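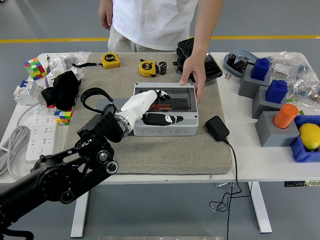 Cleaning and Storing Fossils at Home

So you've come back from a creek bed or a road cut with a bucket of rocks and at least one of them has a shell in it. Wonderful! I've been doing this at my kitchen counter for years and I still get a thrill every time an edge shows up under the brush. These are the tips I give everyone who joins our weekend walks at Brennan Quarry (with permission, always - ask the landowner before you pick up anything, and leave bones where they are and report them).

Before you wash anything

Let everything dry on newspaper for 48 hours first. Freshly dug shale loves to split as it dries, and you want to know which pieces are going to do that before you spend an evening on them. Write the spot where you found each piece on a scrap of masking tape and keep it with the rock. I skipped this my first March out and I have a whole shoebox of lovely brachiopods from who knows where.

Brushes and picks

An old soft toothbrush does most of the work. For tight corners I like a wooden skewer, sharpened in a pencil sharpener, and after that a sewing needle pushed into a wine cork. Work away from the fossil, with tiny strokes, and blow the dust off often so you can see where the shell ends and the rock begins. Good light from one side helps more than any tool I've ever bought.

Water or no water?

Limestone pieces are usually fine with plain lukewarm water and a drop of dish soap. Shale and soft clay, no! Dry brush only. Please keep vinegar away from the whole business too. Limestone fizzes in it, and so do most of the shells, and you can lose the fine ribs on a good one in minutes.

Wash over a dishpan and empty the pan outside in the flower bed. Your drain will thank you.

Fixing a break

Everybody drops one sooner or later. Ngan-ling Wei taught me to stand the bigger half in a bowl of dry rice or sand with the broken face up, so that gravity holds the join closed while the glue sets. Use a very small amount, well in from the edge, and leave it overnight. She uses a glue that comes apart again in acetone, so a crooked join can be redone, and I've switched to the same kind. Open a window when you use either one.

Boxes and labels

Egg cartons are perfect for small shells and crinoid stems. For larger pieces I use shallow drawers lined with felt or folded paper towel, one layer deep. Cotton balls snag on anything spiny, so I keep those for smooth pieces.

Paint a small dab of clear nail polish on the back of the rock, let it dry, write a number on it in ink, then dab again. Put the same number in a notebook. Mine is up to 40 pages and it's the thing I'd grab in a fire!

Keep the drawers out of the garage if yours gets damp.

Updated Dec 3, 2019, with the glue tip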